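Collecting from the Public: Notes for Week 9
Museum Practice, Thursday group
Handout updated 5/19/22

Reading for this week: MacLeod, chapter 4, and the two loan agreements in the course folder. Bring a printed copy of the shorter one. We will mark it up in class.

1. What a public appeal is for

A museum that opens a gallery on local life usually finds that its own stores are full of the wrong things. It has silver, paintings and commemorative plates. It has very little from kitchens, changing rooms, buses or factory canteens. A public appeal is one way to fill the gap, and it is cheap compared with buying at auction.

The case we follow this term is the Vurwood town museum, which put together a gallery on work and leisure in the town. The appeal asked for anything connected with the Pralus mill, the swimming club and the Saturday market. It ran in the local paper and on a card left in libraries. The first wording was "old things from Vurwood." The second named the mill, gave a span of years and listed the kinds of object wanted: uniforms, pay slips, banners, towels with the club badge, photographs with names on the back. Most of the offers that ended up in the gallery came in after the second card.

Points to note from the two cards:

The first gave a phone number only. The second gave a phone number, an address and the hours when someone would be at the desk.
The first did not say whether objects would be returned. People assumed they would be.
Neither card said what the museum would do with things it did not want. This caused trouble later (see section 3).

2. Taking an object in

Every object that comes through the door needs an entry form before it goes anywhere else. The form is filled in with the owner present. It records the owner's name and address, a short description, the condition, and whether the object is offered as a gift, a loan or for an opinion only. The owner signs and keeps a copy.

Write the description so that a stranger could pick the object out of a full shelf. "Towel" is no good. "Cotton towel, white, club badge in one corner, small tear at left edge" will do. Record damage before the owner leaves.
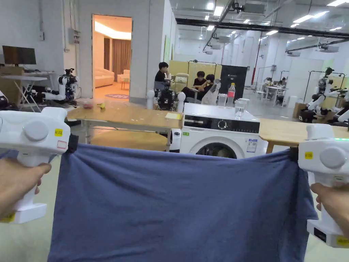
Ask for the story at the same time. Who used it, where, and how did it come to the present owner? Write down what the person says in their own words and mark it clearly as their account. Lorne Després, who handled entry at Vurwood, kept a separate sheet for this and stapled it to the form. Several of the gallery labels were later written from those sheets. Where the owner was unsure of a date, the sheet says so, and the label does too.

Textiles should be kept apart from the rest of the store until they have been checked for insects. Seal them in a clear bag with the entry number on the outside. Do not pin a number to the cloth.

3. Gift or loan

A gift passes ownership to the museum. A loan does not, and it must have an end date. Loans with no end date are the most common problem in small collections. The owner moves, or dies, and the museum is left storing an object it can neither use freely nor give back.

Vurwood accepted loans for the opening display on terms that ended the following October. Owners were written to before that date and asked to choose between collecting the object, renewing, or changing the loan to a gift. Look at the wording of clause 4 in the shorter agreement and compare it with MacLeod's model clause. Which one would you rather explain to a lender at the desk?

Unwanted objects are harder. People are often hurt when something of their mother's is turned down. Say no early, in writing, and give the reason in one sentence: the museum already has one, or it falls outside the subject of the gallery. If another collection might want it, give the name. Stusirberg takes sports material from the whole region and is a good first suggestion for club items.

4. For next week

Write a call for objects for a display on a subject of your choice. Keep it under 100 words. It should state the subject, the years covered, the kinds of object wanted, how to get in touch, and what happens to things that are not accepted.

Swap with a partner before class and fill in an entry form for one object they bring from home. Blank forms are in the tray outside room 2041. Take two, as most people spoil the first.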